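Furniture > Play and Activity > Tables > Flimwood Low Activity Table

Flimwood Low Activity Table, Honey

The Flimwood is a plain wooden table for playrooms, day care rooms and the corner of the living room where the toys end up. It has a flat top, four legs and no drawers, bins or rails. It comes in one height and one finish.

The top is made of boards joined side by side, with the seams running across the width. You can see the seams and you can feel them lightly with a fingertip, but a cup will stand level on them. The color is a pale honey. Wood varies, so the boards in your table may be a little lighter or darker than the ones in our photo, and they may not match each other exactly.

We stock the Flimwood as a table only. Bowls, cups, play food and chairs are sold by other departments or not sold by us at all. Customers often ask which chairs fit. The Sirker stacking chair in the small size and the Bailly stool both go under it.
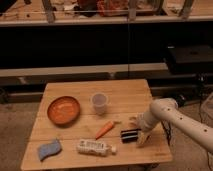
IN USE

Most buyers want a surface for sorting, pretend cooking and small craft jobs. An orange bowl, a translucent cup, a toy carrot, a white bottle and a blue sponge can all be out on the top together, and there is still wood showing between them. For pretend cooking that is usually enough for one child to work at or for two to share. For painting or clay, put down a mat or an old tablecloth.

The table can stand on carpet or on a hard floor. The legs come with felt pads already fitted. On carpet you can pull the pads off, and the legs will sit more firmly without them. Keep the pads in case you move the table later. On tile or wood floors leave them on and replace them when they wear thin. Any stick-on pad of the right size will do.

Maximum load is 52 pounds, spread over the top. It is not a step or a seat and should not be used as one.

ASSEMBLY

The table arrives flat in one carton with the legs packed under the top. Each leg goes on with two bolts. The hex key is in the bag with the bolts. Lay the top face down on a blanket, start all the bolts by hand, then tighten them. Allow 10 minutes. Check the bolts again after the first month of use, and once or twice a year after that.

If a bolt is missing, send us the order number and we will mail a full set at no charge. Please do not substitute longer bolts. They can come through the top.

CARE

Wipe with a damp cloth or sponge and dry with a towel. Mild dish soap is fine. Do not leave a wet sponge sitting on the wood overnight, and do not use bleach, scouring powder or the rough side of a kitchen pad. The finish is a clear water-based lacquer. Small scratches can be rubbed down with fine sandpaper, along the grain, and touched up with the Uletti repair kit, sold separately. The kit covers one table with some left over.

Crayon comes off with a little baking soda on a damp cloth. Permanent marker mostly does not.

Keep the table away from radiators and heating vents. Dry heat can open the seams between the boards. A hairline gap in winter is normal and should close up when the air gets damper. A gap wide enough to take a coin is covered by the warranty.

ORDERING

Single tables ship from stock. Schools and day care centers ordering more than one can ask for a quote, and larger orders go out on a pallet with curbside delivery. Our next production run is 500 tables, due in May. Legs and bolt sets are also stocked as spare parts. Tops are not sold alone.

Returns are accepted on unassembled tables in the original carton. Once the legs have been bolted on we can repair or replace a faulty table, but we cannot take it back for a change of mind.

Contact us | Copyright Flimwood | Back to top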